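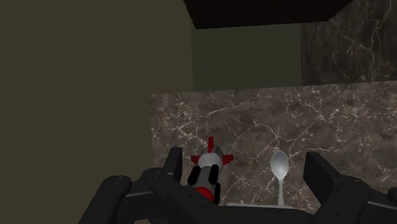 2 min read

Drestadberg Summer Concerts: Frequently Asked Questions

Updated 25 June 2018

Who is playing this year?
Laiba Niazi opens the series with her full band. Zyanya Robles closes it, with an acoustic set first and the electric one after the break. The rest of the lineup is on the calendar page.

Where are the shows?
All of them are at the Quezada Theater in Jirkadbridge. The lawn is not being used this season – the stage roof is still being repaired.

How many seats are there?
The theater holds 372. Of those, 300 are reserved seats and the rest are open seating in the balcony.

How much are tickets?
Reserved seats are $17. Balcony seats are pay what you can at the door.

I bought tickets in May, before the move indoors. Are they still good?
Yes. Bring the same ticket and the box office will swap it for a seat number. If you would like a refund, email us before the day of the show.

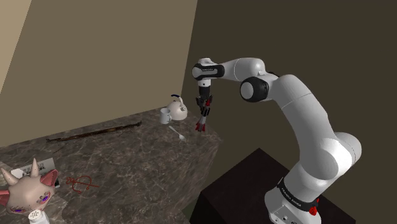 Robot arm with a gripper over a marble countertop.

What time should I get there?
Doors open an hour before the music. Most shows run about 3 hours with the break. Latecomers are seated between songs.

Can I take pictures or record?
Phone pictures are fine with the flash off. Please don't record whole songs. Press passes go through Bestbridge, our booking office.

Are kids allowed?
Yes, at every show. Children who sit on a lap don't need a ticket. It gets loud near the speakers, so bring ear protection for small ones.

Is there parking?
The lot behind the theater is free after six. Street parking on the hill side is for residents only, and they do tow.

Will the artists sign things?
Niazi plans to be at the merchandise table after her set. We don't have an answer from Robles yet.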